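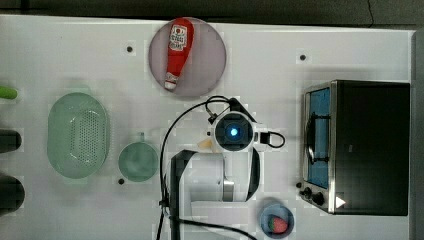 Ketchup bottle on the pink plate, green colander to the left.

Notebook, protest coding, August. Started 9.15 am.

Carrying on with the Civthorpe rent strike. The aim for this week is to finish recoding the state response column, which we agreed at the last meeting was not usable as it stood. The old column had one field for "repression" with values none, low, medium and high. Two coders could read the same police report and come back with low and high, and both could defend it. I have started splitting it into separate fields following the Csizmadia codebook: who acted (municipal police, provincial police, army, hired men), what they did, whether it was aimed at people who were there or at the wider district, and how long afterwards it went on.

The last of those is the one that matters for the paper. In Gondinby the crowd was dispersed in one afternoon and the newspapers treated it as finished. The council minutes show it was not. Water to the lower streets was shut off for "maintenance", the market licence was pulled, and the tram stop was moved to the far side of the bridge. None of that was in our data, as none of it happened on the day of the event. I have added it under a new code, COLL, for measures against a neighbourhood and not a person. Definition so far:

COLL: a measure by any level of government, taken after a protest, that falls on residents of a place whether or not they took part. Include withdrawal of services, closure of premises, bans on gathering, house-to-house searches, demolition. Exclude curfews that cover the whole city.

The curfew exclusion is going to cause trouble. In Turkcombe the curfew was declared for the whole city but enforced only east of the rail yard. I have coded it COLL with a note. If anyone disagrees, please write in the margin column and leave the value alone for now.

10.40. Sample check. Drew 90 event records from the full 1000, with Gondinby and Civthorpe both represented, and recoded them blind against the new fields. 85 of them could be coded without going back to the source. The other five need the original clippings. Three are Civthorpe records where the summary says only "authorities intervened", and I can't tell from that if it means a constable at the door or a cavalry charge. The remaining two are Turkcombe and the summaries are missing altogether, just a headline and a page reference.

Whoever typed the early Civthorpe batch used "authorities" for everybody. Don't try to fix this with find and replace. I did it last time and turned the Harbour Authority into the Harbour Police in every record on the waterfront, and it took an afternoon to undo.

11.30. Read through Bartosz Nowicki's notes on the Turkcombe garrison. His argument is that the soldiers were brought in from another province on purpose, so that they would have no family in the town. It fits the order of events, but the only evidence for intent is one letter, and the letter was written by an officer who was by then in a quarrel with the governor. I would keep the fact (troops came from outside) as a coded field and leave the reason for the text. New field: TROOP_ORIGIN, values local, outside, mixed, unknown. Most will be unknown. Bartosz wants a further value for units that were moved mid-event. Fine by me if he writes the definition.

He also raised the comparison problem again. Gondinby and Turkcombe had the same grievance, near enough the same organisers, and the same newspaper stirring things along. In Gondinby the mayor met a delegation on the second morning and offered a freeze on rents. In Turkcombe nobody with power to offer anything was in town, and by the time somebody was, there were dead in the street. I think we have been too quick to put the difference down to the kind of government. Both towns had the same one. What differed was who picked up the telegram.

Lunch.

1.20 pm. Back on Civthorpe. Problem with event boundaries. The strike committee called marches on consecutive days and the paper reports them as one continuous "disturbance". Our rule says a new event starts if there is a break overnight or a change of location. By that rule the disturbance splits into separate events, and the arrests all land on the last one because that is when the court list was printed. So the first marches look tolerated and the last looks crushed. That may be how it was, or it may be the printing schedule of the court list. For now I have put the arrest count against the first event of the series and flagged the whole lot SERIES = yes. Not happy with it.

Also, casualty figures. The official return for Civthorpe gives 20 injured. The union paper gives no number and says "scores". The hospital register might settle it but it has not been copied. I have entered 20 with the source marked OFFICIAL and left the union cell as text. Please don't convert "scores" to a number. We had that discussion.

2.50. Went over the draft paragraph on deterrence. The claim as it stands is that collective measures kept a district quiet afterwards. Looking at the lower streets in Gondinby, they did stay quiet, and then turned out in greater numbers than anyone the next time there was a march. Quiet in our data only means no event reported. The newspaper's correspondent for the lower streets was let go in the same season, so the absence of reports is worth very little - I'd take the sentence out until we have a second source for those months. Parish letters are a possibility. The diocese has them in boxes by street.

3.30. Ran the agreement check again on the fields that are finished. Actor is good. Action is good apart from "warning", which one of us uses for spoken warnings and the other for shots in the air. Split it: WARN_V and WARN_F. Duration is poor, and will stay poor until we decide if a measure ends when it is lifted on paper or when people stop being bothered by it. On paper is easier to code.

To do:
Pull the clippings for the five uncodable records.
Ask the Turkcombe library if the garrison daybook can be copied or only read on site.
Bartosz to define the mid-event value for TROOP_ORIGIN.
Hospital register, Civthorpe - find out who holds it.
Rewrite the curfew line in the COLL definition.
Old repression column stays in the file, renamed REP_OLD, and is not to be used in any table.

Saved the working copy at 4.10 pm and locked the earlier one.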